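The dye garden at Clatitz

The woman who runs the dye garden at Clatitz does not like to be interviewed indoors, so we talked between the rows while she cut weld into a wheelbarrow. She has been growing plants for color for nine years, and she still sounds thrilled about it.

"People think natural color means beige," she told me, laughing. "Then they see what madder does to wool and they go quiet!"

The garden started as a single bed behind the old feed store. It now has 49 beds, and at the open day this September 433 visitors came through the gate, some of them twice (there was cake). Most wanted to know about indigo, which gets all the attention. Her own heart is with the greens. There is hardly a plant around here that gives a good green by itself, so you dye yellow first and then dip in blue, and every batch lands somewhere a little different. Add a touch of iron and the whole thing softens toward sage or khaki.

"I could live with those murky greens forever," she said. "They look good at breakfast and they look good by lamplight. Bright green gets tiring after a week."

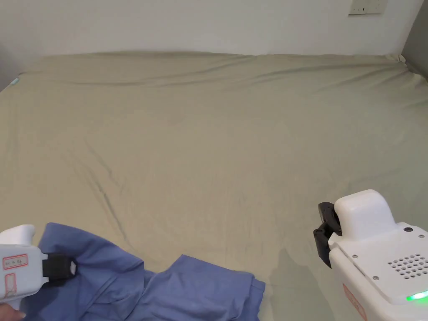
Learning the slow way

She taught herself from library books and from a weaver at Oosthuizen, the mill down the valley, who let her have ends of yarn to ruin. And she ruined plenty. Her first weld bath boiled over, her second came out the color of dishwater, and the third was so good that she slept with the skein on her nightstand.

What changed things was keeping a notebook. She writes down the weight of the fiber, the mordant, the rain that month, even which end of the bed the plants came from. There are more than 400 entries now, and she can find any of them in a minute or so.

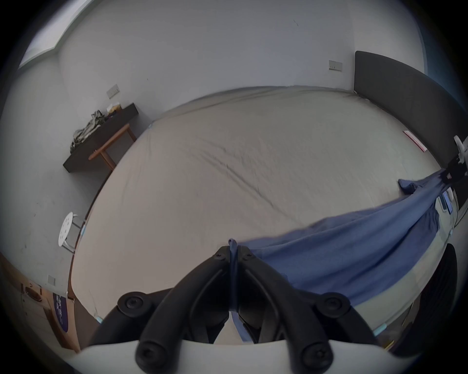

She reads from it the way other people read from old letters. One page has only the word "onions" and three exclamation marks. Another is a long complaint about the tap water at Vanisine, where she taught a weekend class and every yellow came out dull. "Hard water," she said. "I bring my own in jugs now, and the car sags in the back, but those yellows!"

Next spring she wants to try Japanese indigo on the south slope, and she has already promised the first leaves to the knitters at Gumonen. I asked what a beginner should plant. She put down her shears to think it over. "Coreopsis," she said. "Sow it, ignore it, pick the flowers all summer. You get orange the very first day."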